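Drimoria is looking for people who like to drive, like to look out of the window, and can describe what they saw in plain sentences. We are building the second round of Kasten, our collection of everyday driving examples, and we need drivers and annotators for it!

**Posted:** February 21, 2025
**Openings:** drivers and annotators, part-time
**Length:** 7 weeks, with a possible second block in November

## What we're making

Kasten is a set of short driving clips used to teach a learning system how ordinary streets work. Highways are well covered by now. What we want more of is the stuff in between: the road along the tram line, the housing block with the long hedge, the residential street where the speed limit is painted on the asphalt. A system that is going to help steer a car needs plenty of these, in all kinds of light, driven by people who drive normally.

Every clip goes through two pairs of hands. A driver records it, and an annotator goes through it afterward and marks the lanes, signs, poles, rails, vehicles and people. Then it goes to our training team, who will come back to you with questions (they always do, and the questions are usually good ones).

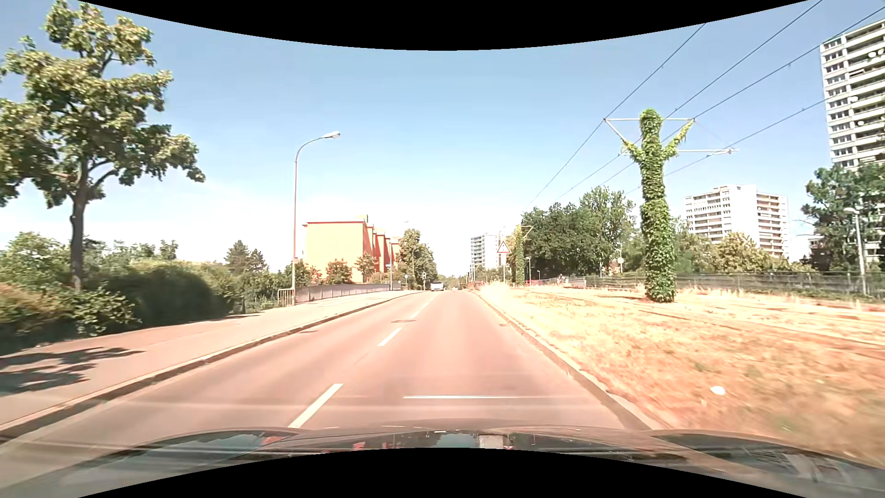 *Open road beside the tram rails, with ivy-covered line poles on the right.*

A stretch like this looks easy, and for a driver it is. For an annotator there's a lot to get into! Is the thing in the grass a pole or a tree? We have an agreed way to label an overhead-line pole that has been swallowed by ivy, and we had a very lively afternoon arriving at it. If you enjoy that kind of argument, you'll fit right in.

## Drivers

- You follow a planned route at normal speed and obey every sign on it.
- Each shift has 2 recorded drives of 60 minutes with a break between them.
- You fill in a short log after each drive: weather, detours, anything odd.
- You need a full license and a calm way of driving. No technical background needed.

## Annotators

- You work from our Sultau office or from home, in our labeling tool, Drorkeveo.
- You draw outlines, pick labels and write one or two sentences on what matters to the driver in that moment.
- Patience helps a great deal. So does good color vision, and a decent monitor if you work from home.
- We train you for the first week, and the training is paid.

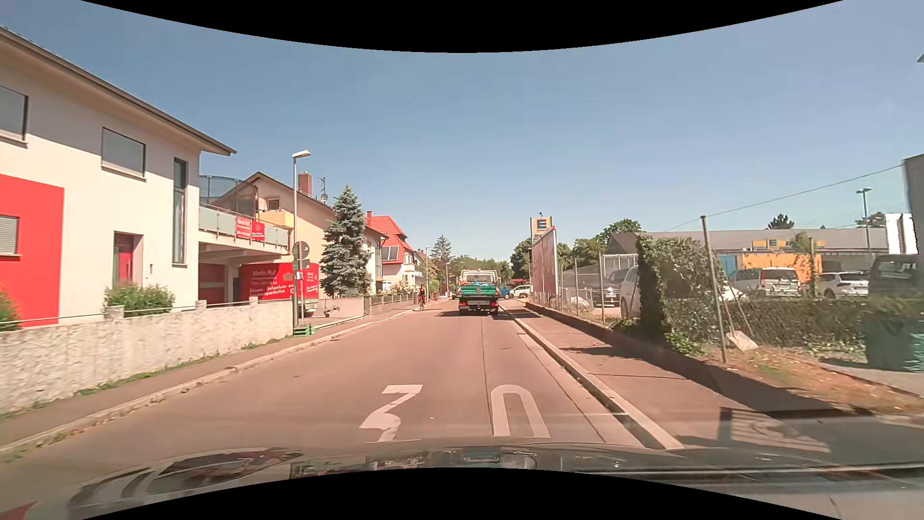 *Residential street with a cyclist on the left and a small flatbed truck ahead.*

For a moment like the one above, we'd want the truck, the cyclist and the painted 30 all marked, plus your note on which of them you would be watching most closely and why. Two people can give different answers here and both be worth keeping. We save both.

## How to apply

Write to us through the contact form on the Drimoria site and put "Kasten" in the subject line. Tell us which role you want, which hours suit you, and describe a street you know well in 88 words or fewer. We read every one of these and they are our favorite part of hiring. A résumé is welcome but not required.

Drivers should also attach a copy of their license. Students, retirees and people returning to work are all very welcome, and you can apply for both roles if you can't decide.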